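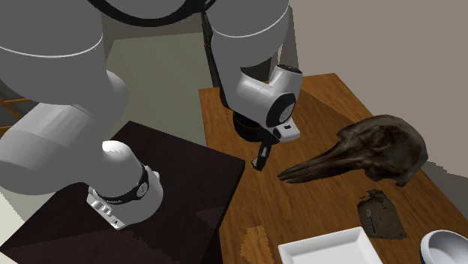
A wooden tabletop with a dark wooden box on or beside it.

Looking After a Wooden Worktable

Most damage to a wooden top comes from water left standing and from grit dragged across it. Wipe up spills as they happen and brush the surface off before you slide anything heavy. A soft bench brush is better than a rag, which tends to push the grit around.

Everyday cleaning

Use a cloth wrung out in warm water with a drop of dish soap. Wipe with the grain, then go over it again with a dry cloth. Don't use bleach or scouring powder on bare or oiled wood.

White rings

A white ring on a finished top is usually moisture trapped in the finish. Leave it alone for a day first, as many fade. If it stays, lay a dry cotton cloth over the spot and press with an iron on low for a few seconds at a time. No steam. Check after each pass.

Dents

A small dent in bare wood will often lift with a damp cloth and the tip of a warm iron. Let it dry overnight and sand lightly. Torn fibers won't come back up, so fill those.

Glue drips

Let wood glue go rubbery and lift it with a plastic scraper. If it has already set hard, use a sharp cabinet scraper held almost upright. Marleny Salazar in Plondeston rubs paste wax on her bench before any glue-up, and the drips pop off. Keep the wax away from the joints themselves.

Oiling

Sand with 200 grit, wipe off the dust and put on a thin coat of boiled linseed oil. Wait 15 minutes and wipe off everything that hasn't soaked in. Give it a full day before the next coat. Two coats are enough for a table in a dry room. I do mine every March.

Spread oily rags flat outdoors to dry, or put them in a metal can of water with a lid. Never leave them wadded up in a trash can. They can catch fire on their own.

Wooden boxes

Boxes that live on the bench scratch it every time they move. Stick felt pads under the corners and replace them when they pick up shavings. For a lid that sticks, rub a candle stub along the tight edge and try it again before you reach for a plane. Dark stain can rub off on a pale top, so seal the bottom of the box too.

Updated 11 Jun 2025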